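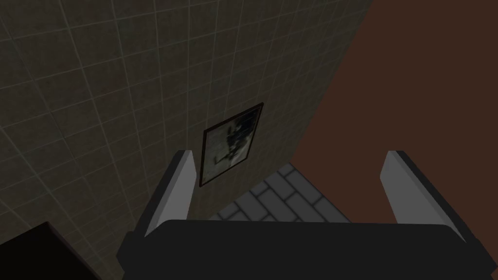
Robot open day! What you'll see and how it works

Friday, 10 in the morning, Gedero workshop. Big blue door, go in, coats on the hooks. Lots of kids come every August so it gets loud. If you couldn't make it, or you were at the back and missed half of it, read this.

What is a practice room?

A real robot arm is heavy. It costs a lot and it can bump into stuff. So before anybody lets it near a real kitchen, it practices in a pretend room inside a computer. The grown up word is simulation. Kind of like a video game, only the player is a robot program.

The one at Gedero is called Natix. Natix has walls, floors, corners, all made of numbers. Change a few numbers, get a new floor. Bricks one minute, wood the next. Took less time than tying a shoe.

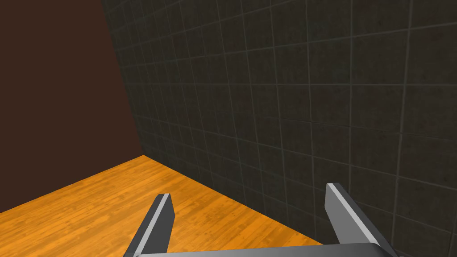

Why bother changing the floor? Because of a mistake robots make. Say a robot only ever practices on one orange floor. It might start to think orange means floor, and floor means orange. Then you put it in a house with green carpet. Uh oh. Total mess. So it gets lots of rooms, lots of colors, and learns what matters and what doesn't.

How many tries does it get? In the demo, 100 for one easy job. Reach out, close the fingers, lift. Miss? Start again. It doesn't get tired or grumpy, it's a program. The week before the open day it did 805 tries and we only had to restart the computer once. (Lunch break. Somebody pulled a plug.)

Words to know

Gripper: the robot's hand. Most have just two fingers. No thumb!
Palm: the wide part the fingers are joined to.
Simulation: pretend world in a computer.
Reset: put everything back and go again.

Your turn with the controls 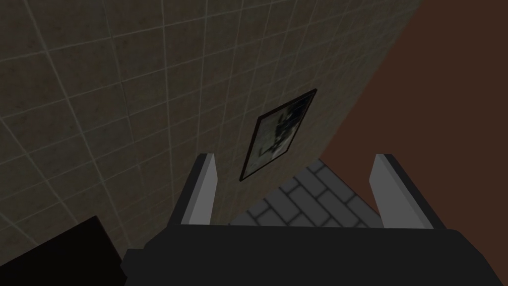
Driving the hand is harder than it looks. You get two sticks, one for moving and one for turning, and a button for the fingers. Everybody squeezes the button too soon!! Start with the fingers wide apart and nothing in between, then find something to aim at. The picture hanging on the tiled wall is a good one. Try to line it up with the gap between the fingers. Go slow. Then try the corner where the tiles meet the brown wall, thats trickier because everything slants.

Each turn is 60 seconds. Groups of 20, so there is a line, bring a snack.

Tsegereda Mersha runs the controls table and she will answer pretty much anything. Some questions from last time:

Can the robot see?
Sort of. It gets pictures, and pictures are just lots of tiny colored dots to a computer. It has to work out which dots are wall and which are floor.

Does it get hurt if it hits the wall?
Nope. Pretend wall.

Can it do my homework?
It cant even hold a pencil yet. Ask next year.

Try it at home

Two spoons, one in each hand. Those are your fingers now. Pick up a sock. Then a grape. Then a coin, off a flat table (really hard). Count your misses and write them down, and bring the list to the Ibarra table by the exit, there are stickers untill they run out.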